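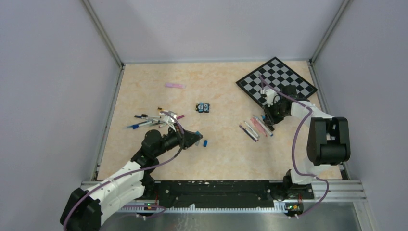 What does offside mean? Ok so – soccer. Your team has the ball. A friend kicks it to you near the other team's goal. If you were already past the ball AND past the second-last defender when it got kicked – offside! Flag goes up. Want to try it at home? Grab a checkerboard, black squares and light gray ones is fine, and use buttons for players. Slide one button behind all the defenders. See? Too far.

**Bits people forget**

- In your own half? Never offside.
- Level with the defender? Fine, play on.
- Throw-ins, goal kicks, corners – no offside straight from thoose.

Coach Erlinda Dagdag at Travham makes her under 8s freeze when she shouts "kick!" Then everybody looks were they are standing. Good game, try it.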